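Ticket: Wetance (two-channel video), left projection drifts
Venue: Monddale, upper gallery
Raised by: Danica Šimek, front desk
Handled by: Lieven Groen, AV
Status: closed, reopened, closed again

Symptom as reported: "The woman on the left puts down the cup after the woman on the right has already left the table. A visitor told me it was very moving. Is it supposed to do that?"

It is not supposed to do that. Wetance runs 40 minutes on two screens, and Štěpánka Jireš cut it so that both cups touch the table on the same beat. Her installation notes say so twice, the second time underlined.

First visit, before opening. Restarted both Rirnine players from the menu. Perfect sync. Watched the opening minutes standing up, felt good about my career, left.

First visit, continued, after lunch. Left channel 2 seconds behind. Came back.

Things checked, in order of how much I wanted them to be the problem:

Network cable between the players. Swapped for a new one. No change, although the old one had been under a bench leg for the whole run of the previous show and deserved to go.

Video files. Compared both against the masters Gronow sent with the loan. Identical. I then had to write to Gronow to say that I had only compared them and hadn't "intervened in the work." Their word. They asked for that in a signed letter.

Firmware. Left player was one version older than the right. Updated it. It now drifted the other way, so the right channel was late. Danica reported that visitors liked this less.

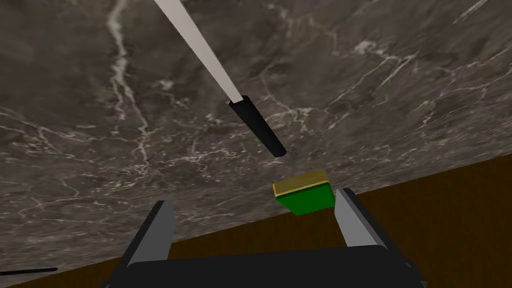
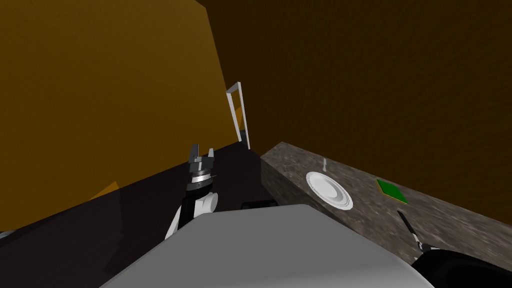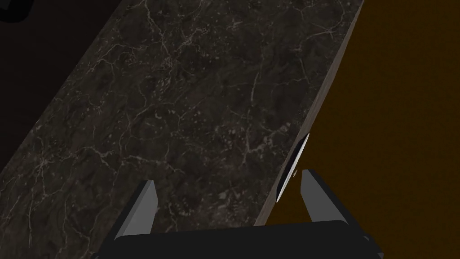
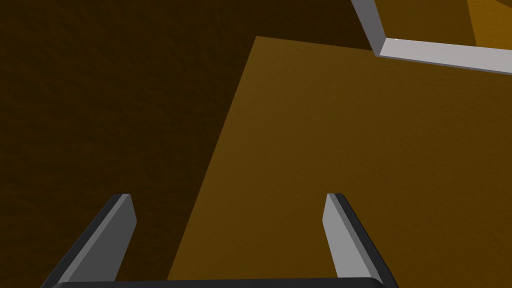 Second visit. Read the player settings page by page, which I recommend to anyone who has run out of other ideas. Left player was outputting at 30 frames, right player was set to "auto." Auto had a look at its projector and made its own decision. The players only compare notes at the start of the loop, so after that each one went at whatever pace it liked.

Set both to 30. Turned off auto on both. Turned off "smart motion" on the right projector too. It wasn't causing the drift, but it made a 16 mm transfer look like a soap opera and I couldn't leave it there.

Ran the loop 12 times with a stopwatch. Cups landed together every time. Closed ticket.

Reopened the same week. Left screen black. Someone had unplugged the player to charge a phone. Plugged it in, restarted the pair together, moved the power strip behind the wall panel. Closed ticket.

For whoever gets this next:
- Always restart both players. Restarting one gives you a different artwork.
- Start the left one first. It is the leader, whatever the sticker says. The sticker has been on the wrong player since July and Gitau Chege is fond of it.
- Don't accept the firmware update it offers at startup. It offers every time. Press the back button until it sulks.
- The wall text says the channels are "in uneasy dialogue." Please don't use this to close a sync ticket. It has been tried.

Still open: the hum in the right speaker, which Štěpánka says is hers and should stay. Have asked her for that in writing.

Last updated: July, 4:40 p.m.

Comments (3)

Gitau Chege: The sticker was correct when I applied it. You swapped the players.

Ulises Tello: Same fault here with a three-screen piece on Rirnine boxes. Auto was the culprit on all of them. Did you have to set the projectors to match as well, or only the players?

Lieven Groen: Only the players, Ulises. Check the smart motion thing anyway. Gitau, I did not swap the players. I may have swapped the shelves.

Contact the AV desk | © Monddale | Back to top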